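About Us

Hi, and thanks for stopping by. I run Pugh Memorial Pages, a very small business on the second floor of the old bank building in Priltthorpe. I write obituaries, funeral programs and eulogies for families who would like a hand with them, and I've been doing it full time since I left the newspaper.

At the paper I typed up the death notices for years, mostly because my desk was closest to the fax machine. Families would send in a half page of dates and surviving cousins, and then they'd call me up and tell me the good part over the phone (the pie contest, the terrible parrot, the time he drove to Harnine in reverse because the gearbox quit). None of it was in the notice! So I started asking if they'd like me to put it in, and they nearly always did.

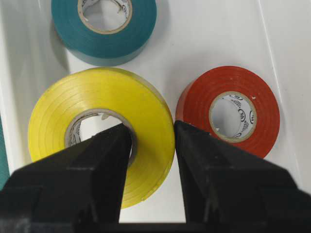

Green, yellow and red tape in the white tray.

How it works is pretty simple. You call or write, we set up a time, and I mostly listen. An hour is plenty for most families, though I've had a few go through two pots of coffee and into supper. I write a draft that same evening if I can, and you get to change anything you want in it. Names get checked twice - I read every one of them back to you letter by letter, which people find a little tedious until I catch a Kathryn who should have been a Catherine.

A short notice runs around 60 words and a full obituary is usually closer to 386. I charge by the piece, so please don't leave out Grandma's bowling league to save money. The newspaper's own fee is separate and goes straight to the paper. I'll tell you what they charge before you decide on a length.

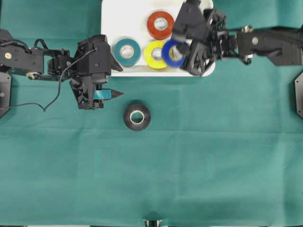 The tray on its green cloth, with the blue roll at the right.

I also do programs for the service. They're folded, on cream or white stock, and the smallest order is 50. If you need them for a Saturday service, try to get me the hymns and the readings by Wednesday night. I work with the funeral homes here in Priltthorpe and over in Statmont, and either one will let me drop the box off at the door so you don't have to think about it.

Eulogies are a bit different. I won't write one from scratch for somebody I've never heard you talk about, but I'm very happy to sit down with your notes and help you find an order for them. Bring the scraps and the backs of envelopes. I'll print it in big type with wide spaces, too, so you can find your place again if you have to stop for a minute.

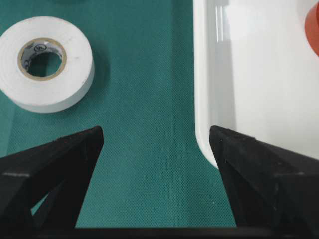 The other thing I do, and I love this one, is help people write their own ahead of time. I hold a free class at the Harnine library every February, when it's too cold to do much else, and it's a much livelier afternoon than you'd expect. So far 253 people have gone home with at least a first paragraph. One lady has revised hers four times and keeps adding dogs.

I'm in the office weekdays from nine to four, and I check messages in the evenings and on weekends, as deaths don't keep office hours. There's an elevator around back if the stairs are a bother. Park anywhere on the side street and come on up.

Page last updated November 3, 2024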